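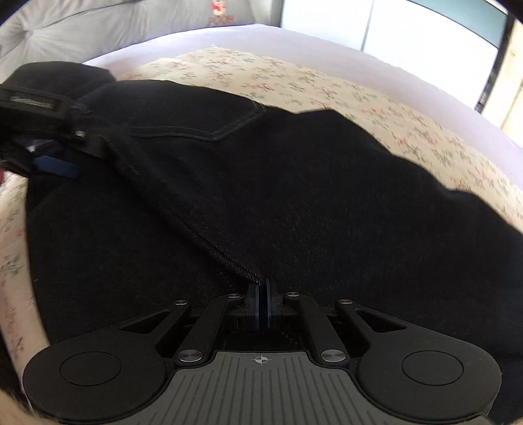 *Un jean sombre, pincé près d'une couture entre les deux patins bleus.*

## Vilico cherche une personne pour bichonner ses pinces

Salut ! Moi c'est Ferdinand Prantl, je m'occupe de l'atelier chez Vilico et je cherche du renfort à partir de juin. Nos pinces à main attrapent du linge à longueur de journée, et le denim, ça ne pardonne pas : les patins s'encrassent, les pivots prennent du jeu, et un matin les deux doigts ne se referment plus bien en face…

Ton boulot, ce serait la pince Duva, de A à Z :

- nettoyer et remplacer les patins
- contrôler le serrage des vis de pivot
- régler le parallélisme des doigts – mon étape préférée, j'avoue
- remplir le carnet d'entretien (oui, même quand tout va bien)

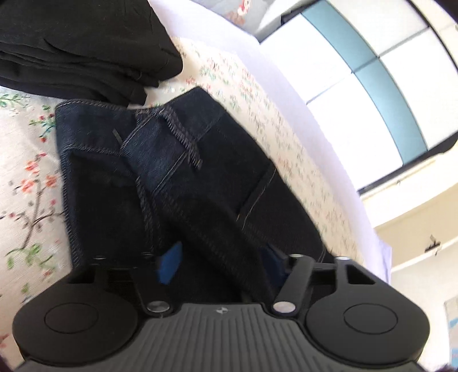 *Prise sur un jean plié, le bord du tissu entre les mors.*

Je ne demande pas de diplôme précis. Si tu as déjà démonté un vélo ou une machine à coudre et que tu as su les remonter, on va s'entendre ! Je te forme pendant huit jours, ensuite tu prends l'établi.

**Côté pratique :** CDD de 7 mois, 3 480 € brut par mois, 10 jours de télétravail sur la durée du contrat pour la doc.

Écris-moi chez Vilico avant le 20 déc. 2024, objet « Duva ». Quelques lignes suffisent, et raconte-moi ta dernière réparation, même ratée.

Ferdinand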